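Print this page | E-mail this entry

Cable drawer, part two

November, and I have finally done the cable drawer! I say drawer, but it had spread to a shoebox and a biscuit tin since we moved to Griltthorpe, and the tin wouldn't shut any more. I tipped the lot out after breakfast and was still at it when the street lights came on, and I loved every minute.

First job was sorting by the ends and ignoring the lengths completely. I used to go by length and it never worked, I'd still be on my knees trying plug after plug in the back of the printer. This time all the USB ones went together, the short ones in a pile of their own, and short black cables are my favourite now. They sag a bit, they lie flat in a bag, they don't knot themselves to the phone charger when you turn your back.

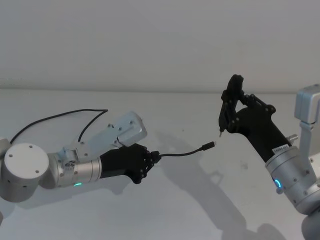 Somebody on the Zatbridge swap page had told me to throw out every short lead, as they're no use to anyone with a socket behind the sofa. I can't agree! A short one is just right for a power bank, and the little silver tip is so easy to keep clean with a dry paintbrush.

Then the labels. I bought a roll of 400 paper ones from Gallegos, the hardware shop by the bridge, and used 50, which leaves me plenty for the Christmas lights (that box is a horror, I'm saving it for a wet afternoon). I write what the lead is for in pencil and fold the label round near the plug. Pencil rubs out when the camera dies and the cable goes to something else.

Old scart leads are in a bag for the tip. I kept one. Don't ask me why.

Tomorrow the batteries.

Comments (2)

mossy_gate: Freezer bags for mine, one lead in each. Do the paper labels stay stuck in a warm room?

teapot: Pencil, of course! Mine are all in felt tip and half of them are wrong now.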